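Vaciar la cama de cosas pequeñas en 38 minutos

Por Grethe Ingvarsson

Lo de siempre. Llegas, sueltas el bolso, vacías los bolsillos encima de la cama, y a los tres días no hay sitio para dormir. Este método lo uso en casa desde hace tiempo y lo apunté deprisa porque Si-eun Kwak me lo pidió para su hermana. Va sin adornos.

Qué necesitas

– Una sábana bajera lisa, de un solo color. Azul clara va de maravilla, se ve todo.
– 5 bolsas de tela o cajas bajas. Yo uso las Troveo pequeñas, pero sirve cualquier caja de zapatos.
– Un reloj.
– Una bolsa para la basura.

Paso 1. Despejar el centro

Mantas y ropa grande a los lados o al fondo. No las dobles todavía, que si empiezas a doblar no acabas nunca. El montón de ropa a la derecha, la manta contra la pared de la ventana, y listo. Peluches con la ropa. 10 minutos como mucho, y sobran.

Paso 2. Extender, no amontonar

Todo lo pequeño al centro, separado. Que cada cosa toque sábana. Si queda una encima de otra no la ves y luego aparece en la lavadora. Los sobres a la vista. Las bolsas de plástico arrugadas también van aquí, de momento, porque a veces llevan algo dentro.

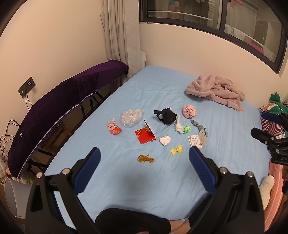 Todo extendido sobre la bajera: el sobre rojo, la toalla rosa enrollada, las gomas naranjas. La manta, al fondo.

Paso 3. Papel y plástico primero

Es lo rápido. Tiques y etiquetas: si la prenda ya está estrenada, fuera. Si dudas con una devolución, al sobre. Mira siempre dentro de los sobres antes de tirarlos, los rojos con dorado sobre todo – en mi casa ha ido un billete a la basura por no mirar. Las bolsas transparentes, se sacuden, se alisan y se guardan dobladas en triángulo. Rotas, fuera.

Paso 4. Tela

Aquí se va el tiempo. Tres grupos:

Lo que se lava. Trapitos, toallas usadas, cualquier cosa que no sepas si está limpia. Ni lo huelas, al cesto.

Lo que se enrolla. Toallas pequeñas, tiras de tela, bufandas finas. Se dobla a lo largo por la mitad y se enrrolla desde un extremo, apretando. Queda una espiral que se guarda de pie y no se deshace.

Lo que no se puede doblar. Lazos, gorros con volante, bolas de tela. Estos a una caja baja y sin nada encima. Un lazo aplastado no vuelve a su sitio, hay que plancharlo con vapor y da mucha pereza.
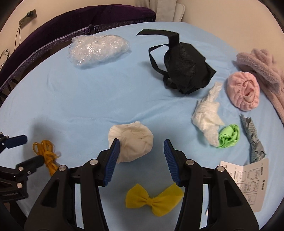
Tiempo de lectura: 5 min

Con los lazos, un truco. Cógelos por la banda del medio, nunca por las puntas. Se dejan en la caja con las alas abiertas y si hay hueco, uno al lado de otro. Las telas finas arrugadas, tipo la de color crema, se ahuecan un poco con los dedos y ya.

Paso 5. Gomas y cordones

Las gomas del pelo se enganchan de nueve en nueve en un mosquetón. Cordones: en ocho entre el pulgar y el meñique, una vuelta al centro. Si están hechos un nudo de verdad, un minuto de paciencia y si no sale, a la basura.

Paso 6. Cajas a su sitio

Ya, en el momento. No las dejes en el suelo "para luego". Pega una etiqueta con lo que hay, a lápiz, que cambia cada mes.

Paso 7. Lo grande

Ahora sí, la ropa del lateral y la manta. Doblar la manta en cuatro, a los pies. La ropa por personas, no por colores, se tarda menos en repartir.

Si no te da tiempo a todo, para despues del paso 4 y mete el resto en una sola bolsa. La mía se llama "mañana" y lleva ahí desde noviembre.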